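食品学概論　第6回　加熱殺菌と容器詰め食品
担当：Nighat Rajput
配布日：2022年9月21日

前回の補足

前回扱った乾燥と塩蔵は、どちらも水分活性を下げて微生物の増殖を抑える方法である。小テストでは、水分活性と水分含量を同じものとして書いた答案が目立った。水分含量は食品に含まれる水の量、水分活性は微生物が利用できる水の割合を示す指標で、ジャムのように水分含量が比較的高くても水分活性が低い食品がある。期末試験にも出すので、教科書の該当節を読み直しておくこと。

1．容器詰め食品の考え方

容器詰め加熱殺菌食品では、食品を容器に入れ、空気を除き、密封してから加熱する。加熱で中の微生物を減らし、密封で外からの再汚染を防ぐ。どちらか一方だけでは長期の常温保存はできない。

この方法が実用になったのは十九世紀の初めで、当初はガラス瓶にコルク栓を用いていた。まもなくブリキの缶が使われるようになった。微生物が腐敗の原因であることはまだ知られておらず、加熱の時間は経験で決められていた。初期の缶は職人が一つずつはんだ付けしており、開けるにはのみと槌が必要だった。専用の缶切りが出回るのは、缶詰の登場から数十年後である。

2．酸性度と殺菌条件

殺菌条件を決めるうえで最も重要なのは、食品のpHと、標的とする微生物の耐熱性である。

酸性食品（果実、酢漬け、トマト加工品の多く）
耐熱性芽胞をつくるボツリヌス菌が増殖できないため、100℃以下の加熱で足りる場合が多い。

低酸性食品（魚、肉、豆、多くの野菜）
芽胞を殺す必要があり、加圧して100℃を超える温度で処理する。使用する装置をレトルトと呼ぶ。

加熱の効果は、容器の中で最も温まりにくい点（冷点）の温度履歴で評価する。固形物が詰まった食品では熱は主に伝導で伝わり、冷点は容器の中心付近になる。液状の食品では対流が起こり、冷点は中心より下に寄る。同じ中身でも容器が大きくなれば必要な時間は長くなる。

3．缶の種類と表示

金属缶には、胴・ふた・底からなるスリーピース缶と、胴と底が一体のツーピース缶がある。内面には腐食を防ぐ塗装を施すことが多い。ふたと胴の接合部は二重巻締と呼ばれ、ふたの縁と胴の縁を折り込んで圧着する。巻締の不良は再汚染の主な原因であり、工場では抜き取りで断面を検査する。
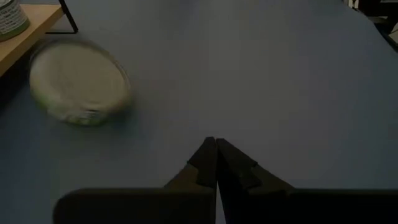
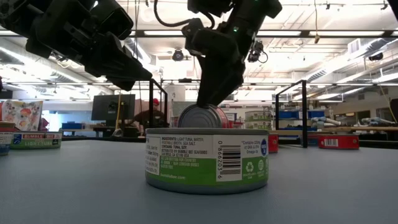
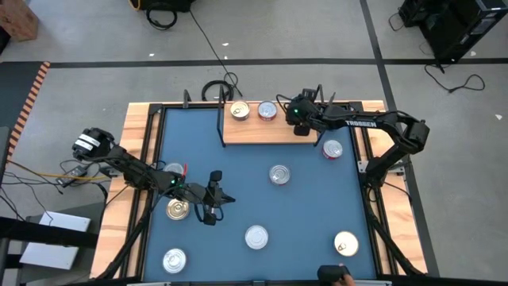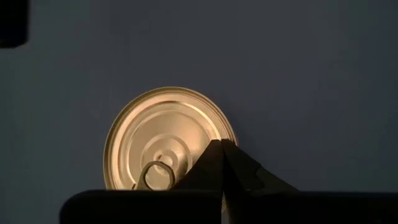
図2：ツナ缶のラベル（英文の原材料表示）　図3：作業台上の缶　図4：金属缶のふた

原材料の表示は、多くの国で重量の多い順に書くことが原則になっている。アレルゲンの書き方は国によって異なる。図2のラベルでは原材料に続けて「CONTAINS: TUNA, SOY」とまとめて書かれている。日本の制度では、個々の原材料の直後に括弧で示す個別表示が原則で、一括表示も認められる場合がある。輸入品を扱うときは、元のラベルを訳すだけでは国内の表示基準を満たさないことがある。

4．貯蔵中の変化

殺菌が適切であっても、品質は少しずつ変わる。代表的なものを挙げる。

膨張：微生物によるガス発生のほか、酸と金属の反応で水素が生じる場合がある。外見だけでは区別できないため、膨らんだ缶は食用にしない。
黒変：魚介類などの含硫アミノ酸から生じた硫化水素が、缶の鉄やスズと反応して起こる。
ストルバイト：水産缶詰にみられるガラス状の結晶で、リン酸アンモニウムマグネシウムからなる。ガラス片と間違えた苦情が多い。
軟化：果実や野菜の組織が加熱と貯蔵により柔らかくなる。

保管場所は温度が低く、湿気の少ないところがよい。高温では内容物の変色が早まり、湿気は外面のさびにつながる。開缶後は常温に置けず、残りは別の容器に移して冷蔵する。

5．課題

自宅または店頭にある容器詰め食品を三点選び、次の項目を表にまとめる。
・名称と容器の種類
・酸性食品か低酸性食品か、その根拠
・原材料名の先頭から三つ
・アレルゲン表示の方式
・保存方法の表示

缶、瓶、レトルトパウチから少なくとも二種類を含めること。根拠の欄に「教科書に書いてあったから」とだけ書いたものは採点しない。提出先は実習室前の箱、締切は次回の講義開始時とする。欠席者は助手のLucero Villanuevaに連絡すること。

次回は冷凍を扱う。最大氷結晶生成帯の節を予習しておくこと。11月の工場見学の希望調査も次回に配布する。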